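From: Dela Acheampong
To: household-list
Date: Apr 16, 2023
Subject: Re: [household] ribbed bins, and what to put under them

Philomena Nutsugah wrote:
> I am finally doing the linen closet and the shelf over the washer.
> The shelf is wire, so everything I stand on it tips. I have three
> of the cream ribbed tubs and I would like to use them for washcloths,
> clothespins and the small stuff, but they are wider at the top than at
> the bottom and they take up more shelf than I planned on. Two
> questions. Do you line the shelf, and with what? And do you put lids
> on, or leave them open?
>
> Also, has anyone tried the Pralum ones? Yaa said she had them and
> then I could not find the message.
>
> Philomena

Philomena,

Yaa's message was in July, under the subject "pantry again", which is why you didn't find it. She had the Pralum tubs in the pantry and liked them fine, except that the small size is too shallow for anything rolled. I don't own any so I can't add to that.

On lining the shelf: yes, if it's wire. I used a piece of white hardboard cut to size at the lumber counter at Yakubu. Measure the shelf at the front and again at the back before you go. Mine was narrower at the back by the thickness of a pencil and I had to take the board back and have it trimmed. I cover the board with an old white pillowcase pulled flat and tucked under. It wrinkles a little, and that doesn't matter. The tubs don't slide on it the way they do on the bare board, and it goes in the wash with everything else.

Kevser uses the clear plastic liner that comes on a roll. I tried it and it curled at the front edge for weeks. She says to roll it backward first and leave it overnight with a rubber band on it. I was out of patience by then, so I went back to cloth.

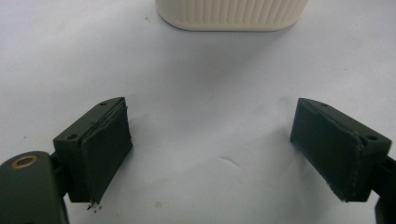
On the width: measure across the rim, and go by that number when you plan the shelf. I made the same mistake you did. I laid the bottoms out on paper, everything fit, and then the tops hit each other. If you have three and the shelf will only take two and a half, turn them so the short sides face front. You lose some of the depth in front but you can still get your hand in.

If that still doesn't work, put the third one somewhere else. Clothespins don't need to be over the washer. Mine hang in a bag on the back of the door and I have never wished they were in a tub.

Lids: I leave mine open. I had lids on for the first winter and all that happened was that people set things on top of the lids, and then nobody could get at the washcloths without moving a stack. I do keep one lidded box (a Tarka, the flat kind) on the top shelf for the good tablecloth and napkins, because that only comes out a few times a year and it gets dusty up there.

What I have where, in case it helps you plan:

Top shelf: Tarka box, spare blanket, the heating pad.
Second shelf: sheets, folded in sets, each set inside one of its own pillowcases.
Third shelf: tubs. Washcloths in one, hand towels in the next, and one for soap, razors and the travel-size bottles.
Floor: the big basket, and the iron when it has cooled.

The sheets inside the pillowcase was Jagadeesh's suggestion and it's the best thing I have gotten from this list. Before that I was unfolding three things to find one fitted sheet.

For the washcloths, fold in thirds and then roll, and stand them on end. If they are loose in the tub you'll be digging for the matching ones. Put the clean ones in at the back and pull from the front, so the same four don't get all the wear.

On cleaning the tubs: the ribs hold lint and dust, more than you would expect from across the room. A dry paintbrush gets it out, the one inch size. Then a damp cloth, running up and down with the grooves. If you wipe across, the lint just moves over to the next groove. I tried the Rusisen spray that somebody recommended for plastic and it left a film that picked up more dust, so I stopped. Plain dish soap in warm water is enough. Dry the bottom before you set the tub back on cloth or you'll get a damp ring.

One thing I would do differently. I labeled everything the first day, with the label maker, and then moved half of it the following week. The labels came off but the glue didn't, and on ribbed plastic it's a nuisance to scrub. Use masking tape and a marker for the first month. Once everybody has quit asking where the hand towels are, make the real labels, and put them on the shelf edge. The sides of the tub are too bumpy for the tape to hold well — mine lifted at the corners almost right away. With a wire shelf you will need the clip-on kind, or you can stick the label to the front edge of the board if the board is thick enough.

You didn't ask about the shelf over the washer shaking, but if it's mounted on the same wall as mine, it will. Put the heaviest tub at the bracket end. The soap and bottles tub goes there at my house. I also stuck a strip of felt along the front edge of the board, and it has kept things from creeping forward on the spin cycle.

I still have the leftover piece of hardboard if you want it. It's long enough for a closet shelf but I don't know about the depth. Send me your measurements, front and back, and I'll check before you drive over.

Yaa, if you are reading, could you say again which size Pralum you had in the pantry? The link in your July message goes to a page that is gone.

Dela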